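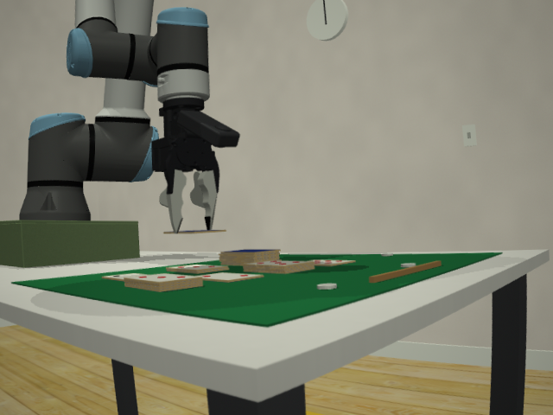 Image credit: Tadeo Lagos

Introduction to Game Design
Handout 4: Tabletop Games, Turn Order and Player Choice
Instructor: Estela Orellana

Reading for this unit: the course packet, chapter 2, and the rules booklet for Kerkska. Bring the booklet to class. Copies are on the shelf outside the game lab.

1. What a turn is

A turn is a span of play in which one player has the right to act and the others mostly do not. In some games the others can respond, in others they can only watch. When you read a set of rules, look first for the sentence that says when a turn ends. If there is no such sentence, players will make up their own, and two tables will end up playing two different games.

Most card games split a turn into parts called phases. Kerkska has a draw phase and a play phase. A player who forgets to draw may not go back and do it later. New players find this harsh, but it keeps the order of events clear when there is an argument about what was in someone's hand.
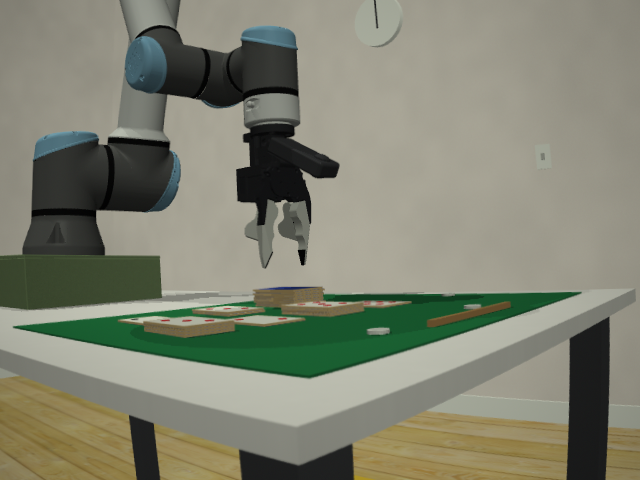 Phases cost time. Each one is a point where the table has to stop and agree that something is finished. In your first drafts, use as few as you can. Add a phase only when playtesters keep doing things in an order that breaks the game.

2. Open and hidden information

Open information is anything every player may look at: cards played face up, tokens on the board, the score. Hidden information is known to one player or to none. A card in your hand is hidden from the others. The order of a shuffled deck is hidden from everyone.

Chess is all open. Poker mixes the two. The mix changes what players think about. With open information they work out consequences, and long turns are common. With hidden information they guess and bluff, and the turns are often shorter.

There is also information that was open once and is now covered, such as a discard pile that players may not search. Decide whether memory is a skill you want to reward. If it is, say in the rules that the pile may not be searched. If it is not, let anyone look through it at any time.
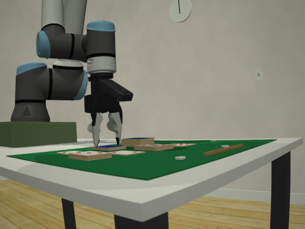 3. Choice and luck

Luck that comes before a choice is called input luck. You draw your cards, then decide what to do with them. Luck that comes after a choice is output luck. You decide to attack, then roll a die to see if it works.

Gus Nakamura's student game Plekadus was built on output luck in its first version. The deck had 82 cards, and every move was settled by flipping the top one. Playtesters reported that their plans did not matter. In the second version, players took two cards at the start of the turn and picked one to use. The deck stayed the same and the complaints stopped. We will play both versions in lab.

A real choice needs at least two options that a sensible player might take. If one option is always better, cut the other or change its cost. An easy test is to ask a playtester after each turn what else they thought about doing. If the answer is "nothing" several turns in a row, look at that part of the rules again. 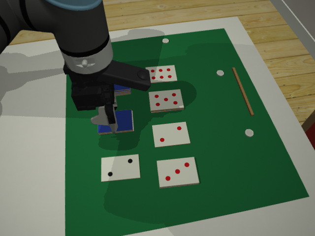
Cost is the usual tool for fixing a weak choice. A cost can be paid in cards, in tokens, in position or in time. Time is the one students overlook. Making a strong card take effect on the player's next turn gives the others a chance to answer it, and the text on the card can stay the same.

4. Terms to know

Phase: a named part of a turn.
Hand limit: the most cards a player may hold at the end of a turn.
Input luck: chance that comes before a decision.
Output luck: chance that comes after a decision.
Downtime: the time a player spends waiting for the next turn.

5. Assignment

Write the rules for a short card game for two players. Use an ordinary deck and no more than one page. State how the game is set up, what a player may do on a turn, when the turn ends, and how the game is won. Trade rules with your lab partner and play from the page without asking the author any questions. Mark every place where you had to guess.

Hand in the marked page along with your revised rules. Drafts are due by 4 p.m. on the day of the second lab. Questions about grading go to Telma Tapia.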